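3.2 Surface coverings and the persistence of crumb residue

The household survey recorded 231 kitchens in which food was prepared at least once a day. In each, the main preparation surface was sampled with a dry adhesive strip and the covering, if any, was noted under one of three headings: bare, fixed covering, or loose covering. A loose covering was defined as any sheet, cloth or mat that could be lifted from the surface without tools. Trays and chopping boards were excluded, as they were treated separately in Section 3.1.

Strips were pressed for ten seconds under a flat weight and then sealed. Two strips were taken from each surface, one from the centre and one from a point a hand's width from the long edge. A further strip was taken beside the toaster where one was kept on the same surface. Kitchens with no toaster contributed two strips only. After spoiled strips had been removed, 486 remained for analysis.

Residue was expressed as the covered fraction of the strip, read under side lighting. Fragments smaller than the grain of the adhesive were not scored. This threshold leaves out fine flour dust, and the figures should not be read as a measure of all dry matter on the surface. Grease was scored separately on a four-point scale and is reported only where it affected the lifting of fragments.

Bare surfaces gave the lowest residue at the centre and the highest near the toaster. The pattern is in line with the way such surfaces are wiped: a cloth is drawn across the open part and stops short of the appliance. Fixed coverings behaved in much the same way, although the difference between centre and toaster was smaller. Loose coverings did not follow this pattern. Residue on them was spread more evenly, and the edge strip was often as heavily loaded as the strip beside the appliance.
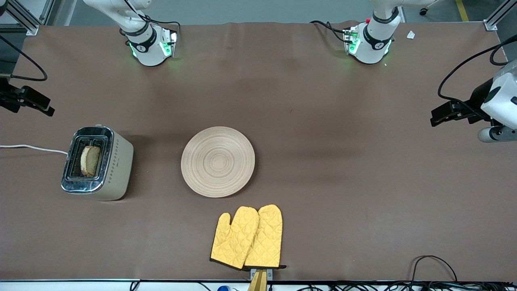

Figure 3. Tabletop with a brown surface, toaster, round wooden plate and oven mitts.

The uneven spread on loose coverings is best explained by the shape of the covering itself. A sheet that has been folded for storage seldom lies fully flat when it is put back, and the raised lines act as low barriers to a cloth or the side of a hand. Soft creases of the kind visible in Figure 3 are shallow, but a crease need only stand as high as the fragment it holds back. The mottled look of the surface in the same figure also raises a point about scoring by eye. Toast crumbs are close in tone to a brown ground with darker patches, and visual scores made directly on surfaces of this type were left out of the comparison with the strips.

The effect of tone was checked on a subset of the kitchens. Two observers scored the centre of each surface by eye before the strips were pressed. Agreement between observers was good on pale, plain surfaces and poor on patterned or dark ones. On patterned surfaces both observers tended to score too low - the error was in the same direction in nearly every case, so averaging the two scores did not remove it.

Cleaning products were recorded but had little bearing on the result. Households using Flasteo spray, Urex wipes or plain water on bare surfaces could not be told apart by centre residue. On loose coverings, sprays left a damp film in which fragments stuck, and the second strip from such surfaces was often harder to read. The number of households using Tredititz cloths was too small for a separate test, and they were grouped with other dry cloths.

Frequency of lifting mattered more than choice of product. Where the covering was lifted and shaken at least weekly, residue at the edge strip fell close to the level found on bare surfaces. Where it was wiped in place and never lifted, fragments also collected underneath, mostly along the edge nearest the user. Several respondents gave Sunday as the day on which the covering was taken up, and strips taken late in the week from those kitchens were among the most heavily loaded in the set.

Two limits should be noted. Sampling ended in April, before the months in which windows are kept open, and draughts may shift light fragments. The age of each covering was given from memory and was not used in the analysis. The treatment of fragments trapped beneath appliances is taken up in Section 3.3.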